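Chapter 3
What the Arm Costs After You Have Bought the Arm

Ask a vendor for a price and you will get one, promptly, on nice paper. It will cover the arm. Laundry, as Flernside learned one Wednesday in February, is extra.
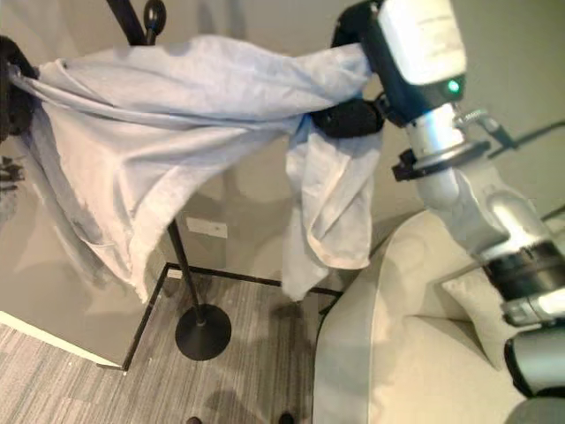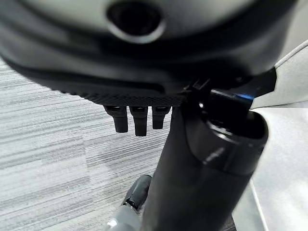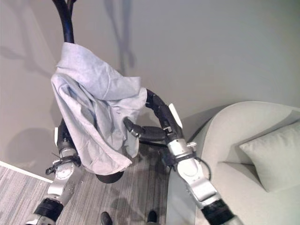
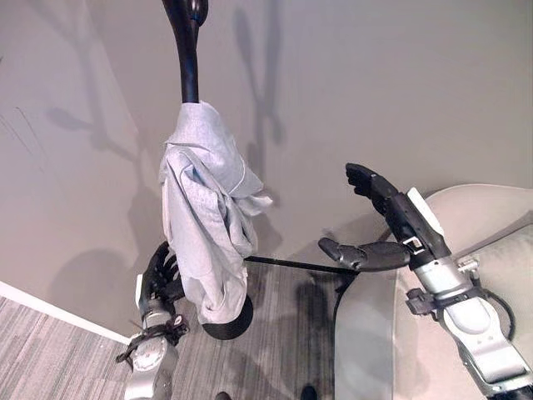 Tomás Torres

Draping light blue cloth over a coat rack is a job most households assign to whoever is standing closest. Put it in a purchase plan and it grows line items: grippers, mounts, cables, spare cables, and the hours of a person who knows which cable is which.

The first Flernside budget ran to 16 lines. Farhad Rahimi, who had to sign it, sent it back with 20 more penciled in the margin and a note reading "Who fixes it?" The line for replacement finger pads alone came to $3,064 over the life of the project, a sum that buys a great many coat racks.

In this chapter we build a budget in 3 passes: purchase, setup, and upkeep. Keep a pencil handy for the third. Before reading on, write down what you think upkeep will cost per year, and fold the paper over. We will need it in Section 3.4.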